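From: Anjana Uddin
To: Gonavetti building list
Subject: Re: [gonavetti] The drinks counter, again

Sandro Mancuso wrote on Monday:

> Could whoever looks after the counter on our floor tell us what
> we are supposed to be using on it? I was told off last week for
> using the green spray from under the sink and told off again
> two days later for not using it. I would like to be told off
> consistently.
>
> Also, there is a brown ring by the water dispenser which has been
> there since before the summer. I have put my mug on it every
> morning in the belief that this was what it was for.
>
> Also also, can we please have fewer sugars out. Ornella says the
> last delivery was 1000 sticks and the drawer no longer shuts.
>
> Sandro

Sandro, all,

I seem to have inherited this counter by standing near it at the wrong moment, so I'll take these in order.

The spray. Please don't. The green one is a limescale remover, it is acid, and the counter is marble. It is very good on the taps and the inside of the kettle. On marble it takes the polish off and leaves a dull patch that looks exactly like dirt, at which point the next person along sprays it again. There are two of these patches already, at the end nearest the lift, and I know of at least three people who have tried to clean them away. I've moved the bottle to the cleaning cupboard and written TAPS on it. Same goes for vinegar, lemon and anything else your grandmother swore by. She had Formica.

For ordinary days all it needs is water and something soft. A tissue will do if that's what you have, though it gives up fairly quickly and you end up chasing bits of it about. The cloths are better and live on the hook inside the cupboard door. Wipe the crumbs off first, then do it again with a bit of water, then dry it. The drying is the bit everyone leaves out. Water left sitting near the dispenser is what gives you the chalky marks, and those are what sent somebody looking for the green spray in the first place.

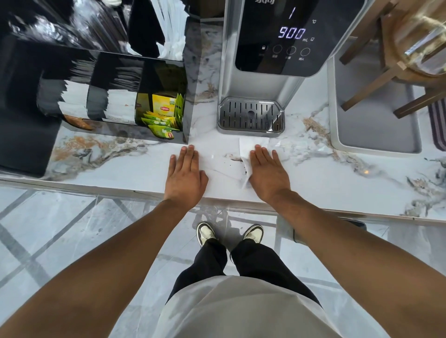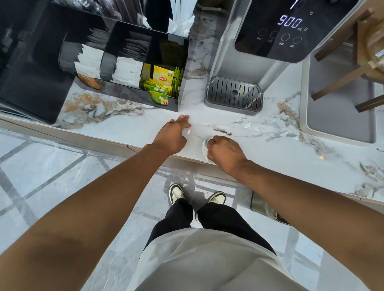

One hand flat and the other doing the rubbing, in both of them, and the black organiser left where it stands.

Ornella Serra wants it on record that the drawer does shut if you take the sugars out of the box first, and that the delivery was 1004, she having counted them during the fire drill. She would also like to know who keeps putting tea bags in with the sugar, as she had a very disappointing cup on Friday.

I have no answer to the second point. On the first, I've tried it, and it shuts if you lean.

The organiser, since we're on it. It's glossy and black, so it shows every fingerprint and most of the ceiling. Dry cloth only, please. Somebody had a go at the old one with a scouring pad and it never recovered. Tea in its own compartment, white sticks in theirs, and if a compartment is full then it is full, and the rest can stay in the drawer. You don't need to wedge them. I pulled one stick out on the left the other day and got a good dozen with it, several of which had burst, and then I had sugar to sweep up as well as whatever I'd come for.

The ring. Raffaele Vitale had a look at it and thinks it's coffee that has gone into the stone, in which case wiping won't shift it and neither will swearing. He suggests a poultice, meaning a paste of baking soda and water, left on under cling film overnight and then rinsed off. I'm willing to try it one evening this week after everyone's gone home. If you come in early and find a lump of something white under plastic by the dispenser, please leave it alone. It isn't breakfast. Sandro, you'll need to find somewhere else for your mug, and I'd suggest the drawer of coasters that Donati gave us when we moved in, of which I believe 5 have been used.

It's possible it isn't coffee at all. That marble has so much rust and gold running through it that I spent a good while in July scrubbing at a mark near the front edge which was, I'm now fairly sure, several million years old. If you're not certain, run a fingernail over it. If it's perfectly smooth and has been there since we moved in, it's geology, and you can go back to your desk.

Sealing. The surface ought to be resealed now and then and as far as I know it hasn't been. Ubaldo Marino asked Wovitz for a price and they came back with 900, which he says covers the counter and the window ledge, though no one had asked about the window ledge. He's gone back to them. In the meantime there's an easy test: put a few drops of water down, leave them for ten minutes, and see whether the stone has gone darker underneath. I did this on Thursday and was called away, and someone very kindly wiped them up, so the results are still outstanding. If you see drops of water with a sticky note next to them, that's me.

And the box of lids on top of the Zolport cabinet can go, unless anyone knows what they fit. I've tried them on everything we own, including the biscuit tin. They'll be there until the end of the week.

Anjana

--
You are receiving this because you are subscribed to the gonavetti list.
To leave the list, reply with "unsubscribe" in the subject line.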